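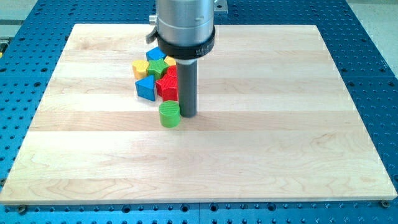
Automation of block sorting at the Onen packing site: effects on the work of bench staff

Student project report, submitted 10/2/18

1. Background

Onen packs wooden and plastic toy sets for nurseries. Until last year all shape blocks were sorted by hand at long benches, then checked against a card and bagged. The firm has since put in two robot cells, supplied by Kvaran, which move mixed blocks across a flat board and group them for bagging. The arm does not grip the blocks. It pushes them with a rod fixed below the wrist, and the path of each push is worked out by a program called Meter.

The project set out to record what changed for the people at the benches. The technical performance of the cells is covered only where it affects their work.

2. Method

Bench staff were watched over two shifts in September, one before and one after a change to the rota. Each person on the line was also asked the same short set of questions. Answers were written down at the time and grouped by subject afterwards. Stoppages were taken from the cell log, which gives a start time, an end time and a code. The codes are entered by the operator and are not always used in the same way, so codes 4 and 5 were merged.

3. Results

3.1 Tasks

Before the cells were put in, a bench worker did the sorting, checking and bagging of a set from start to finish. Sorting is now done by the arm. Checking and bagging remain manual, and two tasks have been added: loading the board and clearing stoppages. Loading is simple but has to be done at the pace of the cell. Several staff said that this was the largest change in their day – at the bench they could slow down for a difficult set and make up the time later.

3.2 Stoppages

The log for the period shows 171 stoppages across both cells. Most were short. The most common cause was blocks wedged against each other, so that a push moved the whole group together. Stars and prisms were named most often by staff. Cylinders were said to cause trouble when they fell on their sides and rolled. The longest stoppage lasted 30 minutes and needed a call to Kvaran.

3.3 Skills and training

Training for the cell takes 2 days and covers safe stopping, restarting and the log. It does not cover changing a push path in Meter, so staff who can see why a group has jammed are unable to correct the cause. Some had begun to spread the blocks by hand when loading. This is not in the written procedure, but the shift leads allow it.

3.4 Strain

Sore wrists were mentioned less often than in the earlier survey by Lenutel, which was made when all sorting was manual. Standing time has gone up. The two surveys used different questions and should be compared with care.

4. Discussion

The cells have taken over the part of the job that staff described as dull, and also the part where they set their own pace. Views on whether this was a fair exchange were divided, mainly by length of service. Newer staff preferred the cell.

5. Suggestions

Add the spreading of blocks to the loading procedure.
Give one trained person per shift the right to edit push paths.
Agree a single meaning for each stoppage code.
Rotate between loading and bagging after every 300 sets.

The last point was raised by the staff themselves and has not been tested.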